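Evening, March

Page 314 of this diary and I finally have the trifle worked out! I have wanted to make Grandma's strawberry trifle ever since the move to Cirness, and her card is maddening – it says "jelly, the usual amount" and "cream until it looks right" and that's the whole recipe. So today I rang Attila Pintér, who ate it every summer at the Guscombe fair, and he remembered so much more than I'd hoped. Two layers of gelatin, he swears, with sponge between, and 200 ml of sherry (200! no wonder the uncles sang).
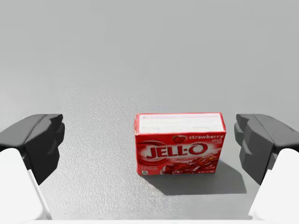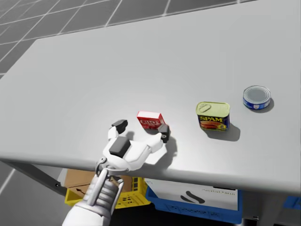

Jell-O, the red box in both.

I'm going to try it for the Ní Mhurchú lunch, in the big glass bowl with the chipped foot. Custard from scratch this time, with 4 yolks and the vanilla sugar I've been hoarding. Attila says toasted almonds on top, and I say raspberries, so it's getting both and he can pick his off.

Also walked up to Drarow before supper and the first daffodils are out along the wall – whole drifts of them, so yellow! Must call Mom about the sponge tin.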